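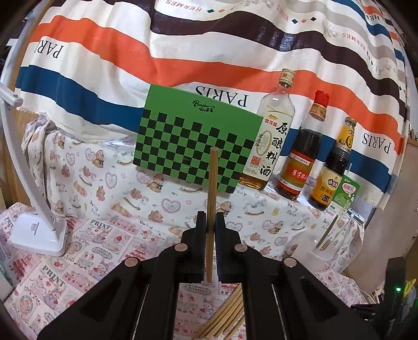
Cooking wine, soy sauce and the chopsticks in their plastic cup

Tue 4 March

Print this post | E-mail this to a friend

I've been sorting out the sauces again! The cooking wine is the tall one with the gold and white cap, and I go through it faster than anything else (a good splash in the pork, another in the greens). The soy has the yellow cap - easy to grab when the pan's spitting. Chopsticks now live in a clear cup beside the bottles, after 2 years rattling about in a drawer in Flokilgate. Dumplings next, I think.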